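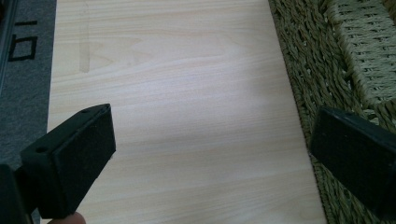
Pale boards like this one show off their wavy grain lines up close.

What Is Fraud, and How Does Somebody Get Charged With It?

By Rajkumari Katiyar

When I was nine, I sold a kid on my street a "rare" marble. It was not rare. I had a whole sock full of them. I told him my uncle dug it up in a cave, and he gave me his good yo-yo for it. My mom found out before dinner and marched me over there to give the yo-yo back, and I still get hot ears when I think about it.

What I did with that marble is a tiny, kid-sized version of something grown-ups can go to court for. It's called fraud. You've probably heard the word on the news, usually said very fast by somebody standing in front of a big building with steps. A few of you wrote and asked me what it means, so let's go through it, and I'm going to use a made-up company to do it because real court cases have about nine hundred people in them and I get lost.

So what is it?

Fraud is lying to somebody on purpose so they'll give you something, usually money. You need all the parts. There has to be something untrue. The person saying it has to know it's untrue. It has to be about something that matters. And they have to be saying it to get something out of somebody else.

That's why being wrong isn't fraud. If I tell you my lemonade stand is going to make us both rich, and I really believe it, and then it rains all summer, I'm just a bad guesser. You might be mad at me. You might never buy lemonade from me again! But I didn't trick you.

Now say I told you that 60 people had already ordered lemonade, and you gave me your birthday money to buy lemons, and the real number of people was zero, and I knew it was zero the whole time. That's the other thing.

Let's invent Satness

Picture a company called Satness. The boss of Satness says she has built a lunchbox that can tell you if your food has gone bad. You put your sandwich in, a light goes green or red, and no more yucky tuna. Wonderful idea. I'd buy one.

But it costs a lot to build a thing like that, so Satness goes looking for investors. Investors are people who give a company money now, hoping the company will do well and they'll get more money back later. They know it might not work out. That's part of the deal, and grown-ups call it risk.

Before they hand over the money, the investors ask questions. Does the lunchbox work? Has anybody tested it? And the boss says yes, it's been tested on 1,562 sandwiches, and it got every single one right. She even sends over a nice report with a chart.

Here's the trouble. The lunchbox was only ever tested on 20 sandwiches, it got most of them wrong, and the boss knew. She had the real results in her desk drawer when she made the chart.

The investors weren't taking the risk they thought they were taking. They said yes to a lunchbox that worked, and no such lunchbox existed.

How does anyone find out?

Lots of ways. Very often it's a person who works there. Somebody in the lab notices the chart doesn't match the notebook, and it bothers them, and they tell someone. A person who does that is called a whistleblower. It can be a scary thing to do. They might worry about losing their job, or about their friends at work being angry with them, and there are laws meant to protect them for speaking up.

Sometimes it's a newspaper reporter who keeps asking questions that don't get good answers. Sometimes a customer complains. (The customer with the bad tuna, I would think.)

Then investigators start looking. They read emails, piles and piles of emails. They ask people what they remember. If the case is a big one that crosses state lines, it may be the federal government doing the looking, which means the government for the whole country and not just for one state. When people on TV say "the Feds," that's who they mean.

Okay, but what does "charged" mean?

This is the part I got wrong for years. I thought "charged" meant "guilty." It doesn't!

Being charged means the government has said, officially and in writing, "We think you broke this law, and we're going to try to prove it in court." That's it. It's the start of the thing. In the United States, for a serious federal crime, a group of ordinary people called a grand jury usually looks at some of the evidence first and decides whether there's enough to go ahead. If they say yes, the paper that comes out is called an indictment. You say it "in-DITE-ment," and no, I don't know what the C is doing there either.

After that, the boss of Satness goes in front of a judge. She's told what she's accused of, and she gets to say guilty or not guilty. She has a lawyer. If she can't pay for one, the court gives her one. Most people don't go to jail that day. Often the judge lets them go home and come back, sometimes with rules, like handing over their passport.

Until a court says otherwise, the law treats her as innocent. It's the government's job to prove she did it, and they have to prove it very, very well. The words are "beyond a reasonable doubt." She doesn't have to prove anything.

What happens at a trial?

If there's a trial, both sides get a turn. The government's lawyers are called prosecutors, and they'd probably show the jury the chart and the notebook side by side. The boss's lawyers might say she made an honest mistake, or somebody else made the chart, or the investors should have checked. The jury listens to all of it and then goes off to a room to talk it over.

The big question is nearly always the same one: did she know? You can't open up a person's head and look, so the jury has to work it out from what she wrote and said and did. That's why the emails matter so much.

If the jury says guilty, the judge decides the punishment. It might be prison, or a fine, or paying people back (that one's called restitution), or more than one of those.

And plenty of cases never get as far as a trial. The person may decide to plead guilty, or the charges may be dropped.

A letter from a reader

Nishad asked, "Can you do fraud by accident?" Nope. The on-purpose part is built in. You can cause a big mess by accident, and you may have to help clean it up, but that's usually a different kind of court case, called a civil case, where one person or company asks another to pay for harm. Nobody goes to prison over a civil case. The same story can have both kinds going on at once, which is confusing even for me.

Words to keep

Investor: someone who gives a company money hoping to get more back.
Whistleblower: someone who speaks up about wrongdoing they've seen, often at work.
Indictment: the official paper that says what a person is charged with.
Prosecutor: the lawyer who argues the government's side.
Restitution: paying back the people who were hurt.

In July I'm going to write about juries, and how they get picked, so send me your questions. My marble customer, by the way, is all grown up and we still talk. He kept the marble.

June 2020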